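Small things all over the bedroom, one box, where to start?

Skondari
Posted in Bedrooms and storage

Hello everybody. I try to tidy our bedroom before my sister comes in January. The small things are the worst: creams in tubes, soft toys, little cartons, plastic bags with some fluff beside them. They live on the blanket and between the big patterned cushions, and I have only one pink box for them. Is it all right to keep toys and tubes together, or should I buy a second box? 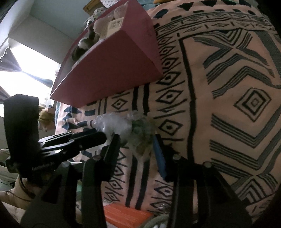 Caoimhe Quinlan
4 people found this helpful

One box is enough for now, I think. First take everything out and put the plastic bags away, they eat a lot of space. Then put a piece of cloth on the bottom. Lay the tubes flat in front and stand the toys at the back – so you see every tube without digging. Check that each cap is closed well, and wipe the tubes before they go in. I had once a hand cream open itself in a drawer, and the smell stayed for 9 weeks.

Mine is made the same way, next to the bed.
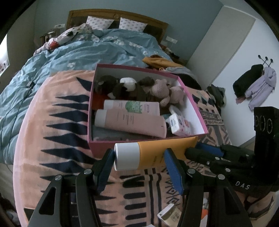
Tubes in front, soft toys behind.

If the cartons are empty, throw them. If not, they can lean in a corner.

Hanrahan

Buy second box. Toys collect dust and cream collects toys.

Namdale

I agree with Caoimhe about the caps, but I would keep the knitted things apart. Cream is difficult to wash out from wool. A cotton bag is good for them, and it can hang behind the door. Also look at the dates on the tubes when you have them all out – I found two from before we moved.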